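Features > Makers > Interviews

Bernadette Courtois has been repairing quilts for 20 years, the last 3 of them from a rented room above a hardware store in Trindade. She takes in bed quilts, crib quilts, wall pieces and the occasional tablecloth. Most of what she sees was made to be used, and most of it was.

She learned from her aunt, who did alterations and had no patience for patchwork. "She thought it was a waste of good cutting time," Courtois says. "But she taught me to look at the back of a thing before the front. I still do that with everything that comes in. The back tells you who mended it last and how much of a hurry they were in."

The first thing she asks a customer is whether the quilt will go back on a bed. If it will, she works with a heavier thread and replaces anything that tears when she pinches it. If it is going into a closet or onto a wall, she leaves more of the old cloth alone and covers the weak spots with fine net. The two jobs are priced differently, and the bed quilt usually costs more.

"People expect the opposite," she says. "They think display means expensive. Display is easy. A bed is hard. You have knees and elbows and a dog."

A full repair takes her 25 hours on average, though one log cabin quilt took 51. It had been washed hot with a red towel, and she ended up replacing most of the light strips. The owner, Emerson Assunção, wanted it kept as close as possible to what his grandmother had made. Courtois wrote down every strip she took out and gave him the old pieces in an envelope.

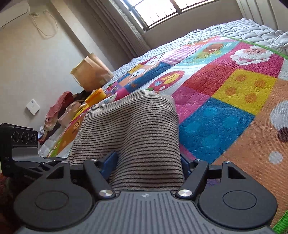 Washing is the subject she gets asked about most. Her advice is cool water, a mild soap, a bathtub if the machine is small, and drying flat on a sheet with a second sheet over it. She does not like dryers and she does not like clotheslines, which put the whole wet weight on one row of stitches. For everyday care she tells people to shake the quilt out and air it near an open window. A colorful quilted mat laid over the bed, like the one in the photo, gets the same treatment in her book, and she would test each of the colors with a damp white cloth before any of it went near water.

She is less strict about fabric. For patches she buys old shirts from thrift stores, since new cotton is often too stiff to sit well beside cloth that has been softened by use. She will wash a shirt several times before she cuts it.

"I had a customer, Manaia Sutcliffe, who brought me her father's work shirts in a grocery bag," she says. "We used the tails. The tails are always good – they spend their lives tucked in."

There are jobs she turns down. Quilts with mold go back to the owner, and so does anything that has been glued. Silk she sends to a man in Brivevitz, who has the right needles and better eyesight.

She closes for the month of June and does no sewing at all. The waiting list is on paper, in a notebook by the door, and she takes new work in the order the names were written down.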